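Plurside opens repair and re-use service for workwear and household linen in Heltska

Laundry and textile care company Plurside is to open a repair and re-use service at its Heltska site in May. It will take in worn workwear, sheets, towels and table linen from hotels, care homes, clinics and private households, mend what can be mended and pass the rest on for other uses.

The service follows a trial with 73 business customers in the Heltska and Pevero areas. During the trial, customers sent in items they would otherwise have thrown away. Most had small faults such as an open seam, a missing fastening or a worn hem. The company found that many of these could be put right in one visit to the sewing room and go back out with the next delivery.

Business customers will be able to add repair to an existing laundry contract or book it on its own. Households can bring items to the counter in Heltska or to the collection point in Pevero. A second collection point, in Nyanda, will open later in the year.

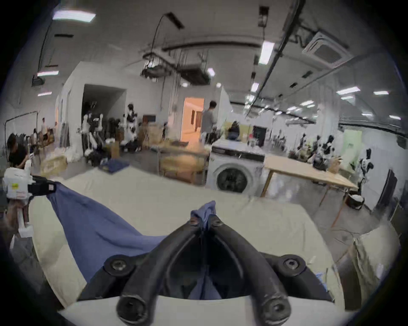
Repairs are priced by type of work and not by garment, so a customer pays the same for a hem whether it is on a tunic, an apron or a pair of trousers. The price list has 3 bands. The first covers loose seams, buttons and press studs. The second covers hems, pockets and small patches, and the third covers zips, collars and larger panels. Plain coloured cloth, such as blue cotton, is the easiest to match, and soft wrinkles and folds like those in the blue cloth shown are no reason to hold an item back. Items do not need to be ironed before they are handed in, but they must be washed. Pockets should be emptied. Patterned fabrics may take longer, and the customer will be asked to approve the replacement cloth before work starts.

Each item will be given a sewn-in tag with a number. The number records the fault, the work done and the date of return. Business customers will receive a list of their numbers with each invoice, so that they can see which articles come back most often and decide when to replace them. Over 1,000 tags have been prepared for the opening.

Bed linen will be handled separately. Sheets with a worn centre can be cut down to a smaller size and hemmed again, and duvet covers with a damaged closing can be fitted with new ties or buttons. Where a sheet is too thin to be used on a bed, it will be offered back to the customer as cleaning cloths, cut to the size the customer asks for.
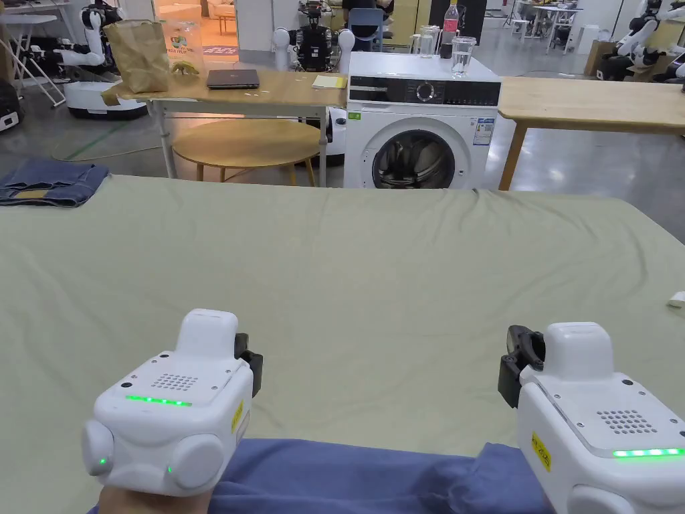
Customers who do not want the cloths can leave them with Plurside. They will be bundled by weight and sold at the Heltska counter. Cotton that cannot be used in any of these ways will go to a fibre recycler along with the offcuts from the sewing room. Waxed, coated and flame-retardant fabrics cannot be accepted for recycling at present and will be returned.

The sewing room is on the ground floor of the Heltska building, next to goods-in. Floor space of 267 square metres has been set aside for sorting, sewing and storage. The area was previously used for parking linen trolleys, which have moved to the covered yard. The work included new lighting, a level floor and a wider door to the loading bay. Laundry deliveries continued as normal throughout.

Standard repairs will be returned within five working days. A next-day service will be available to care homes and clinics for uniforms only, at an extra charge. All repairs are guaranteed through ten washes at the temperature shown on the care label. If a repair fails in that time, it will be done again free of charge.

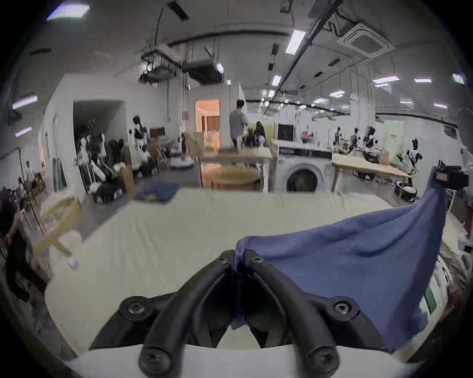 Plurside Textile Care – Repair and Re-use Department

The Heltska counter will be open from 8 am to 4 pm on working days. The collection point in Pevero will keep the same hours as the dry cleaning shop it shares, and items left there before noon will reach the sewing room the same afternoon.

Existing contract customers will be sent the price list and an order form with their April invoice. They do not need to change their contract – repair bags will be supplied with the clean laundry and can be put out with the usual collection. Other businesses can request the form from the Heltska office or pick one up at the counter.

Photographs and the full price list are available on request from the Plurside press office in Heltska.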